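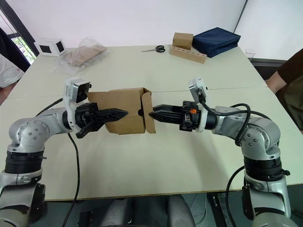 Visit report: Arommont, bimanual carton folding
Filed 01/07/2023

Purpose of visit. Our group packs small parts in folding cartons and has been following published work on two-arm folding for some time. Arommont invited outside readers of its Brekico report to come and look at the setup and ask about the method. I went for one day. These notes cover the method, the result they are prepared to state, and the points I could not settle.

The task. A flat die-cut blank is picked up, folded into an open box, and the flaps are tucked. The material is ordinary brown cardboard. The blank has to be supported by one arm while the other creases or tucks, and the roles change several times before the box is finished. There is no jig. The folding is done between the grippers, close to the tabletop or a little above it, so each arm is in effect the fixture for the other.

Hardware. Two arms, one at each end of the near side of a pale table, with black two-finger grippers. Each wrist carries its own small camera, mounted over the gripper. The cables run outside the arms in long loops. I asked whether the loops limit wrist rotation and was told that the demonstrators learn to avoid the last part of the range, so the trained policy avoids it as well. That is a property of the data and would have to be checked again on any other cell.

Method. Brekico is an imitation method. The policy takes the camera views and joint positions and puts out a short sequence of joint targets for both arms together. Training used 720 demonstrations of the full fold, all on one size of blank. The claim of the report is narrow: a policy that predicts both arms jointly does better on the tuck than 2 policies trained separately on the same data. The separate policies fold well enough up to the first crease. After that they drift in time, and one arm lets go before the other has hold of the panel.

The group labels each demonstration with the moments at which support passes from one arm to the other. They call these handover marks. The marks are used only in training, as an extra prediction target, and are discarded at run time. Removing them from training costs more than removing half the demonstrations, which I found surprising. The labeling is done by hand from the recordings and is slow work.

Result. The test series is 100 trials with fresh blanks, placed by hand within a marked region. The report counts a trial as good when the box holds its shape after both grippers open. Failures are sorted into 3 groups: lost grip, wrong crease, and failed tuck. Failed tucks are the largest group by a wide margin. The usual form is a flap that catches on the side panel and is then pushed flat against it. The policy seldom recovers from this, as the demonstrations contain few recoveries.

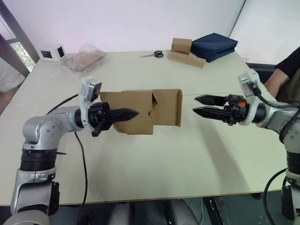 Nhàn Châu objected at this point that failed tuck is too broad a label to be of use. A flap that is late and a flap that is bent need different corrections, and putting them under one heading hides which of them the handover marks are helping with. In her view the late ones had nearly gone and the bent ones had not changed at all, and the next report should give the two separately before anyone draws a conclusion about timing.

I agree with the objection. It also bears on the comparison with the separate policies. If most of their failures are late flaps, the joint policy has solved a coordination problem and the contact problem is still open. The trial sheets record the final state of the box only, so the split would have to be made by going back through the recordings.

Gripper fingers. The fingers are long and narrow at the tip, which suits getting under a panel. They are less good at holding a wide panel flat, and a panel held at one point tends to rotate about it. A wider pad was tried under the name Condale and dropped after it creased the blanks in the wrong place. The data from those sessions was not used for training.

Board stock. All blanks come from one supplier, Mabuza, and from one production run. Stiffness across the grain differs noticeably between runs in our own experience, more so in January when the storeroom air is dry. Arommont has not tested a second run. I offered to send blanks from our stock, cut to their pattern.

Speed. Not a goal of the work at this stage. The arms run at the pace of the demonstrations, and the demonstrators work slowly during the tuck. No cycle time is given in the report, and I did not take one.

Points to follow up:
Separate figures for late and bent flaps.
A test on board from a second run, same pattern.
Whether handover marks can be found automatically from gripper opening and wrist load – they think so but have not tried it.
Copy of the labeling instructions, promised by mail.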